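Kekden fold set - README

Print this page | E-mail this page

Hi, and thanks for downloading this. I'm Thiện Trịnh and I look after the Kekden fold set, recordings of people folding thin printed cloth with handheld grippers. I've been told a README should be short. This one wanders a bit (sorry!) but everything you need to load the files is up front, and the part about the workplace comes after.

## What's in it

1151 episodes, one fold job per episode, split over 10 fabric prints. Each episode folder has the head view, the tracks for the left and right gripper, and a plain text note from whoever did the folding. Please read the notes! They're the best thing in the set and I bet most people will skip them.

- `episodes/` - the recordings, numbered from 0001
- `notes/` - one text file per episode, typos left in
- `prints.csv` - which print was used where
- `splits/` - train and test, divided by person

The splits go by person on purpose. If you shuffle them your numbers will look great and you'll learn very little from them.

## Why we made it

Bùi is a small finishing shop. They wrap and fold cloth goods for other companies, and the folding room has six people in it. When Trovura (that's us) started talking with them about a folding machine, the first plan was to have engineers do all the recording. We tried that for two days. Our folds were awful. Baltasar Palacios, who runs the folding room, looked through our pile, picked up one piece, put it back down and asked if his crew could have a go instead.

So that's what we did, and every episode in this release was recorded by somebody who folds for a living. Recording time is paid at their normal wage, and it counts as shift time, so it doesn't eat into breaks. I mention it here since people keep e-mailing me to ask.

The ginkgo print turned out to be the crew's favorite and my least favorite. The cloth is so thin that you see the layer underneath through it, which is lovely on a table and a real headache for anything trying to find an edge. If your model does well on the other prints and falls apart on the leaves, you're in good company.
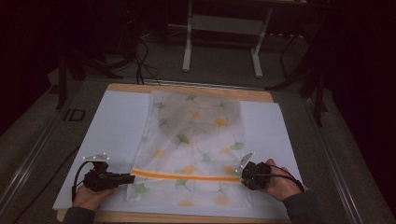
*Ginkgo print on the foam board, with a gripper at each end of the orange stripe.*

A thing I didn't expect was how much the grippers would change the way people talk about their own work. With bare fingers you feel the cloth slide and fix it without thinking. With the grippers you have to decide where to pinch, and then you have to say why you picked that spot, because the next person wants to know. The notes are full of this stuff. "Let the right side lead." "Don't chase the wrinkle, it leaves by itself." Half of that had never been written down at Bùi before, and now new hires get a printed copy.

## What changes for the folding room

I don't want to oversell it. The plan is for the machine to take the plain flat folds on long orders, and for the crew to keep the short orders, the odd shapes and the checking. Nobody's hours have been cut so far, and the shop put in writing that they won't be during the trial. After the trial I can't promise anything, and I've said so to the crew's faces.

Not everybody is happy. One folder opted out of recording completely and that was fine, no questions asked. Another one told me the long orders are her quiet time and she'd miss them. I hadn't thought of that at all - I figured everyone hated those. We're now leaving some long orders off the machine's list for whoever wants them.

## Known problems

- Left gripper tracks drop out now and then when a wrist turns too far. Gaps are marked, not filled.
- Some early notes are in shorthand only Baltasar can read. We're typing those up for September.
- Fold names differ from person to person. I left them alone.

## Using it

Research and teaching are fine. Please don't use it to rank or time individual workers. If you loaded the old Fomar format before, run `convert.py` first. Last edited 2025-08-13.

Related items

- Kekden towel set
- Fomar to Kekden conversion notes
- Gripper care and charging
- Consent form for recording shifts (blank copy)

Contact: Thiện Trịnh, Trovura | © Trovura | Back to top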